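Home Storage Bins Bench & Assembly Trays Spares Contact

Sumness Open Bench Bins, yellow, set of 4

We have sold a good many parts bins over the years, and the Sumness is the one we keep coming back to when somebody rings up and says their bench is a muddle and could we please suggest something. It's a plain, shallow, open-topped plastic bin in a cheerful yellow that leans a little towards orange (the colour does shift with the light, so please don't worry if yours looks warmer than you were expecting!), and it's meant for the sort of small wired bits and pieces that otherwise end up in a heap.

The sides are low, so you can get your hand in and out without tipping anything over, and you can see at a glance what's left. Most of our customers set them out in pairs, two down each side of the table, and keep the middle clear for a metal tray where the work gets put together. Boards go in one bin, coils and leads in another, wiring in a third, and so on. It's a lovely calm way to work once you've got used to it.
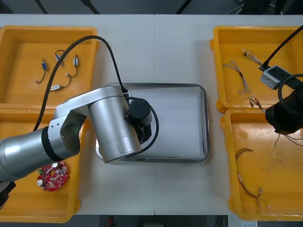
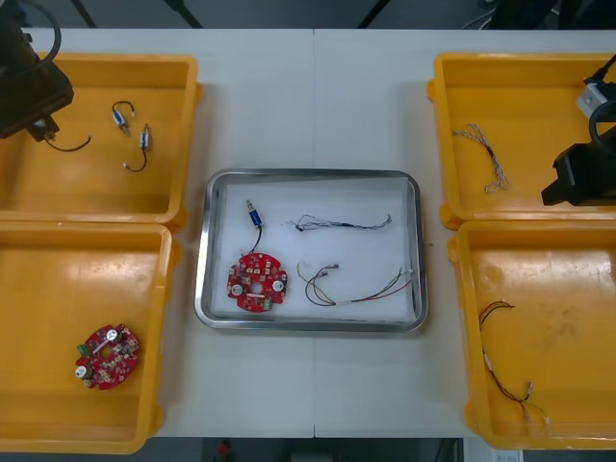
Four yellow bins on a white table, with the metal tray in the middle.

Queiroz wrote to us that the set had been on the assembly bench since September and the only grumble was that thin black leads will tangle with each other if you put too many in together, so it's worth keeping each bin to a single layer. We'd agree with that, and we'd add that a sheet of white paper in the tray makes small connectors a great deal easier to spot.

The bins wipe clean with a damp cloth and a drop of washing-up liquid. Please keep them off radiators, and don't use scouring pads, which leave the surface dull.

Order code: Mudach 613
Sold as: set of 4 bins
Price: £33 the set, or £79 with the Sikmont metal tray
Lids: not available for this range

The tray can be bought by itself as well, though it does travel better packed with the bins, so if you think you'll want both it's kinder to order them together. Prices checked 13 Jan 2023.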